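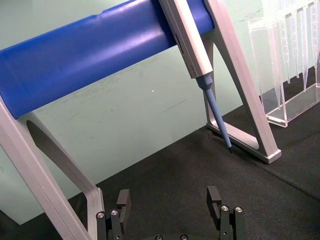
Handing a small shop chore over to a robot takes more prep than most people expect, and I love the prep! If you've been asking whether machines can do the bench work yet (rinse, fetch, hang it back up), the best way to find out is to set up one chore and try it yourself. Pick something with a clear start and a clear finish. Putting a pipette back on its stand is a great first one. With the pipette hanging from the blue bar, its tip comes very close to the mat, so a gripper has to lift before it swings out, and that little lift is where your setup time will go.

Before you start

Clear the bench down to what the chore needs. Cover it with something dark and dull so clear plastic has a chance of showing up. At our bench at Wiswood we use a Kohlhase controller with the Batier teaching software, but any arm you can guide by hand will do.

Step 1. Write the chore out as moves. "Put the pipette away" is too big. "Close on the body, lift, carry, lower, let go" is the right size.

Step 2. Show the arm the chore. Guide it through slowly, and do it again with the stand shifted a bit. We recorded 447 runs for our first chore, between January and spring. You can get going with far fewer, but move things between runs or the arm will only learn one spot on the table.

Step 3. Let it try alone, 20 times in a row. Keep your hand near the stop button and write down every miss and which move it happened on.

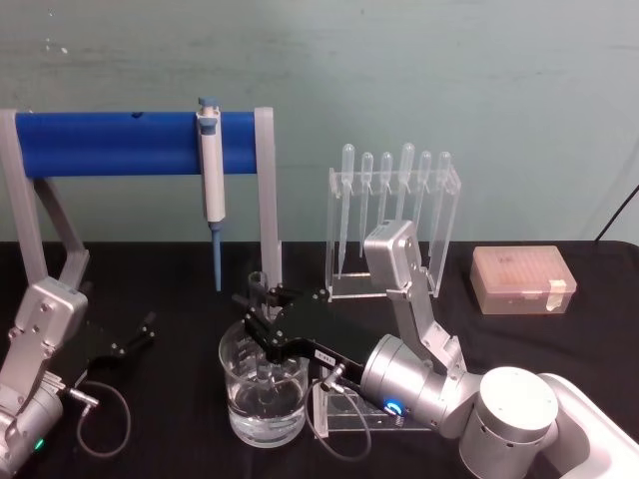 Pravstead Bench Automation Club

Step 4. Add water last. A beaker of clear water is a tough test, with glass you can see straight through and ripples that throw the light around. Keep the fill low enough that fingers reaching in won't push it over the rim, and check what your gripper maker says about getting the fingers wet. If you have two arms, teach one and leave the other parked well to the side.

So, can they do chores yet? One chore, on one bench, with you close by: yes, and it's a thrill to watch. A whole cleanup after a messy afternoon: no. Our arm still had 2 misses in its last set, both on the let-go, and we're reteaching that move next.

Updated 19 June 2025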